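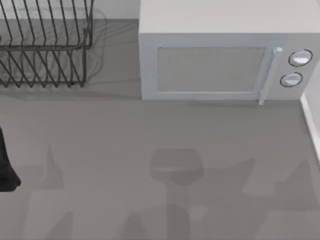 Capítulo 6. Altavoces, sala y colocación

Al terminar este capítulo deberías poder:
- Explicar qué es la sensibilidad de un altavoz y leerla en una ficha.
- Distinguir reflexión, absorción y difusión.
- Colocar una pareja de cajas en una sala normal, sin medir nada.

Antes de empezar: repasa la impedancia (cap. 5). Sin eso el apartado 6.2 no se entiende.

6.1 El problema de la sala

Un caso. Arnar Østergaard compra unas cajas de suelo Hedegaard, las pone pegadas a la pared y le suenan gordas, retumbonas. Las devuelve. Su vecina Brynhildur Ásgeirsdóttir se queda con el mismo modelo, las separa de la pared y encantada. Mismo amplificador, un Julo de segunda mano. Misma fuente. Lo que cambia es la sala, y dónde están las cajas dentro de ella.

Por debajo de 200 Hz, más o menos, manda la habitación. Ondas largas, paredes cerca, modos. Por encima manda cada vez más el altavoz, y las primeras reflexiones. Apunta esa frontera, la usaremos en todos los ejercicos.
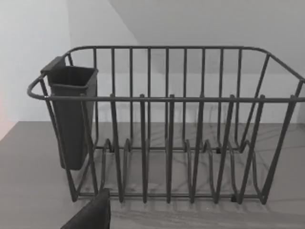

La difusión es lo que peor se explica en las revistas. Absorber: quitar energía. Difundir: repartirla en muchas direcciones, sin quitar casi nada. Para que una superficie difunda hace falta relieve, y relieve con un tamaño comparable a la longitud de onda. Una pared blanca y lisa devuelve el agudo como un espejo. Un escurreplatos de alambre, con huecos entre varilla y varilla por los que se ve la pared de detrás, al grave ni lo toca: la onda pasa de largo. Una estantería con libros de fondos distintos ya es otra cosa. El panel Cluvavix del ejercicio 3 funciona con la misma idea, pozos de distinta profundidad.

Términos nuevos: modo, campo cercano, primera reflexión, pozo.

6.2 Sensibilidad

Se da en dB, a un metro, con 2,83 V. Ojo: con 2,83 V a 8 ohmios tienes un vatio, a 4 ohmios tienes dos. Muchas fichas no lo aclaran. Compara la Trisley de la página 176 con la Hedegaard y di cuál toca más fuerte con el mismo vatio (solucion en la 367).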